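Dernitz work table and panel screen set: a review after one winter

I bought the Dernitz table in the larger size, along with the matching set of white wall panels, to replace a bench that had gone soft along the front. We do small assembly and sorting work: brackets, mounts, pipe fittings, short runs of plastic parts that need to be looked over and put in the right bin. Nothing heavy and nothing very dirty. The set has been up since February, and I think that is long enough to say what is good about it and what is not.

What you get

The table comes in two boxes and the panels in four. The table boxes hold the top, the legs, two cross rails and a bag of bolts. The panels are packed flat with foam between them, and the joining strips are in a tube inside the third box, which took us a while to find. Chin-lung Cheung had already phoned the seller to report them missing.

The instructions are one folded sheet. The drawings are clear for the table and poor for the panels. There is one step where two strips look identical on paper and are different lengths in real life. Lay them all out on the floor first and sort them by length before you start.

Putting it together

The table took two of us 64 minutes, including unpacking. The legs go on with the top face down, so put a blanket under it. The bolts run into metal inserts and all of ours lined up the first time. After that you need two people to turn it over. It is not a light table.

The panels took the rest of the afternoon. Each one stands in a foot channel and joins to its neighbor along the upright edge. You can set them in a straight line or angle them to make a corner. We angled ours so that the table sits inside them. Shu-fen Kong did the leveling, and two of the feet needed shims that are not included.

The surface

The top is a medium-brown wood with the grain showing, and I was worried about the finish when I ordered. A lot of tops this color are either so glossy that you can't look at them under a ceiling light or so open that every crumb of plastic gets into the grain. This one falls between. Under our overhead lights it gives a soft shine across the middle. Small black parts are easy to find on it, and that matters more to us than how it looks.
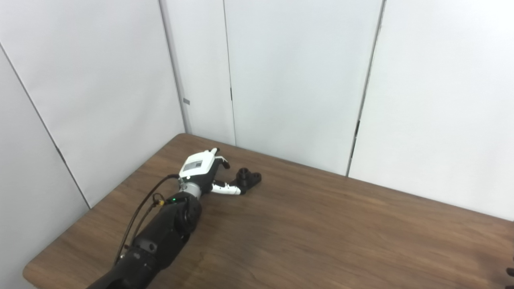 A black part on the tabletop, with the white panels behind.

Black on brown was a concern for Feng-yi Yeh, who had asked for a white top. She has come around, mostly. Her remaining complaint is with dark gray parts in the late afternoon, when the light drops and she moves a lamp over.

As for wear, the finish has held up well. We have pushed hard plastic parts across it for months and I can find two scratches, both from a screwdriver that was dropped. Marker ink wiped off with a damp cloth the same day. Ink left overnight did not come off fully, and there is a faint blue line near one leg that I have stopped trying to fix. Tape leaves no residue if you pull it slowly.

The maker rates the top for 80 pounds spread evenly. We have never come near that, so I can't tell you if it's true.

Edges and corners

The corners are rounded, and I would pay extra for that alone. The old bench had square ones and everyone who worked at it had a bruise at hip height. The edge is smooth all the way along, with no lip, so you can sweep parts straight off into a tray held underneath. The other side of that is that round things roll off. Anything with a cylindrical neck and no base will go to the floor sooner or later. Fittings with a flat base and tabs stay where they are put. For the rest we use a strip of rubber mat from Drustau, cut to length, and it does the job.

The panels

I nearly didn't buy these. They cost almost as much as the table and they look like very little on the website. So-ying Pan argued for them on the grounds that a plain background makes the work easier to see, and she was right. With a light, plain surface behind the table you notice a tab that is bent or a hole that hasn't been cleared. Before, we had shelving back there and it was hard to see the outline of anything.

The faces are flat and slightly grayish, closer to paper than to bright white. They don't throw glare. They wipe clean with a damp cloth.

The seams are the weak point. They show as thin dark lines, and on ours a couple of them run at a slant when you look from the working side, on account of how we angled the panels. That doesn't affect the work, but if you want something that looks like a single smooth wall you won't be happy with these. Dust collects in the joints too. A soft paintbrush gets it out – a vacuum nozzle is too wide.

They are also not soundproof in any way. I mention it because the seller's page puts them next to office screens and you might assume otherwise. We hear everything from the next room.

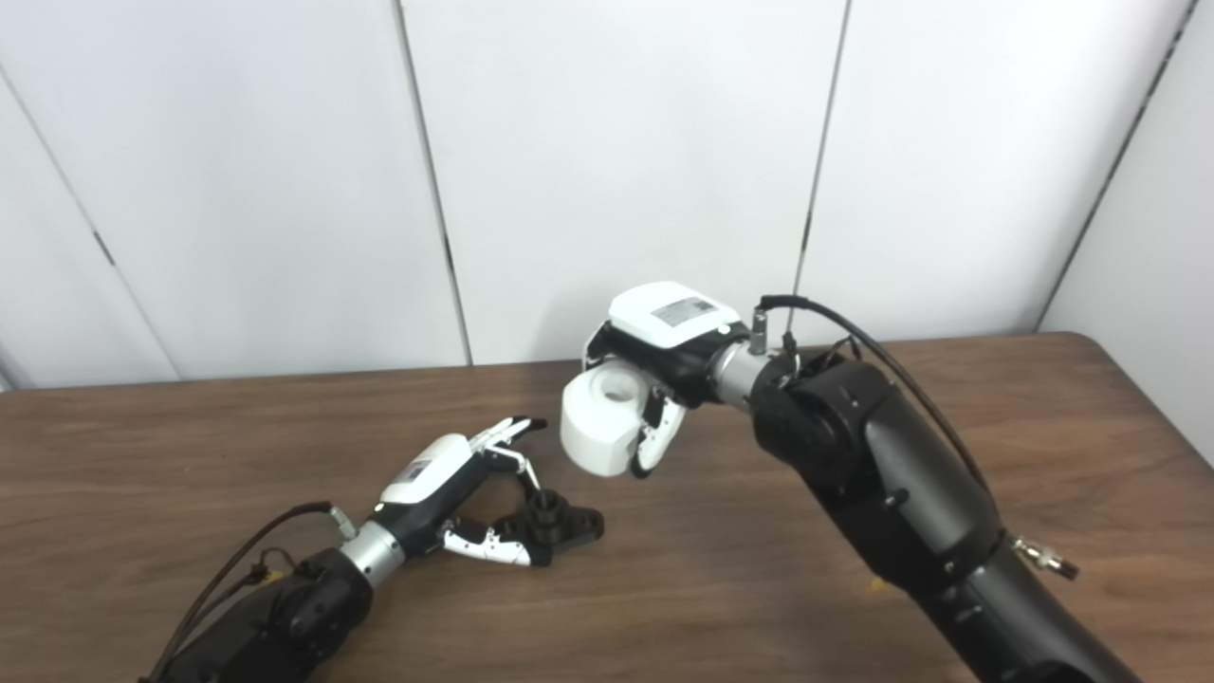 Stability

The table does not rock. Chia-hao Hsueh leaned on every side of it on the first day and again last week, and it stood firm both times. One cross rail bolt had worked a quarter turn loose. We tightened it and put a reminder on the wall to check all of them every couple of months. The panels will shift a little if you bump them hard, and they should be fixed to the floor if you have people passing behind.

Compared with the Vodance

We looked at the Vodance bench before choosing. It is cheaper, it has a drawer, and the height can be changed with a crank. The top is a gray laminate that felt thin when I pressed on it in the showroom, and the corners are square. If you need to change the height during the day, get that one. The Dernitz has one height and the feet give you very little extra.

Price and service

The full set came to just under 2,000 dollars delivered. One panel arrived with a dented edge and the seller sent a new one in nine days without asking for the old one back. A spare bag of bolts was 83 cents plus shipping, and the shipping was a good deal more than the bolts.

I would buy the table again. I would buy the panels again if they went on sale, and I'd order the shims at the same time.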